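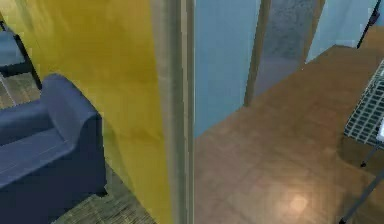
Right, I've finally fallen for yellow walls and I want to tell everyone! For years I was strictly an off-white person, then I read Luminița Bogdan's little book on colour at home and finished it in one evening. Her big thing is mustard with navy. A dark blue sofa against a mustard wall, yes please, I'm sold.

2/ She says to live with a test patch for 9 days before you buy a big tin. Look at it at breakfast, look at it with the lamps on. I did mine behind the bedroom door and it went from custard to curry and back, brilliant stuff.

3/ Names so far: Soslow do one called Old Piccalilli (!!) and Trnka have a softer one, more like straw. I've got 6 sample pots on the windowsill and my sister thinks I've lost it. 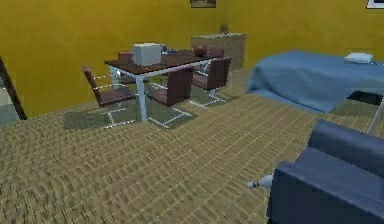
Mustard walls, dark wood table, woven-look floor.

4/ Next question is woodwork. Luminița likes it a shade paler than the wall, and I'm tempted by a biscuit colour from Dralta. Anyone used their eggshell? Does it go on all right over old gloss? Hallway's first, starting Sunday!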